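Starier Two-Arm Sorting Kit
Set-up Guide, Section 8: Your First Sort
Revised June 2022

By now both arms are bolted down, powered, and on speaking terms with the controller. If they are not, go back to Section 7. The arms will not improve while you read this one.

Before you begin

You need two open cups in different colors, a few small drinks cans or bottles, and a clear table. Glass is not supported. We did try it.

CAUTION: Keep hands, sleeves and neckties out of the shared zone while the status light is green. The arms stop on contact, but contact is a poor way to find out where they are.

8.1 Placing the cups

1. Stand the cups toward the back of the table, mouths up, with a gap between them wide enough for your hand.
2. Open the Kullau panel and choose Learn Containers.
3. Touch each cup on the screen and give it a name. "Gray" and "Yellow" work well. "Cup" and "Other Cup" work until you come back from lunch.
4. Press Save. Do not move the cups after this. If you do, repeat from step 1.

8.2 Running the sort

1. Set arm speed to 90 or lower. The slider goes to 100 for reasons known only to the marketing department.
2. Stand the first item upright, in front of the cups and within reach of the left arm.
3. Press Grip. The fingers should close around the middle of the item. If they close near the top, lower the grip height one notch and try again.
4. Press Lift. Check that the item clears the table before you go any further.

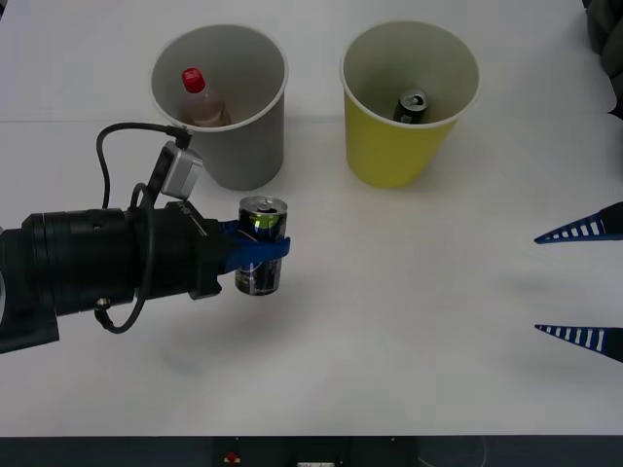

Fig. 8-1. Left gripper holding a can just above the table, with one item already in each cup.

5. Choose a cup and press Place. The arm will travel over the rim and let go. Small bottles may end up leaning against the side, and the software counts this as a success. So should you.
6. Repeat until you run out of items or patience.

Note: The right arm waits at its own side until you assign it a cup under Shared Tasks. It is not broken. Please read this note again before calling support.

8.3 If something goes wrong

Error 413 means the arm cannot find a cup it was told about - usually one that somebody has tidied away. Put it back and press Retry.

If a can dents, reduce grip force. Full cans put up with more squeezing than empty ones, so test with the kind you mean to sort.

For anything else, write to Subira Makori at the Urnby service desk and include your controller log. A description of the noise it made is welcome but does not replace the log.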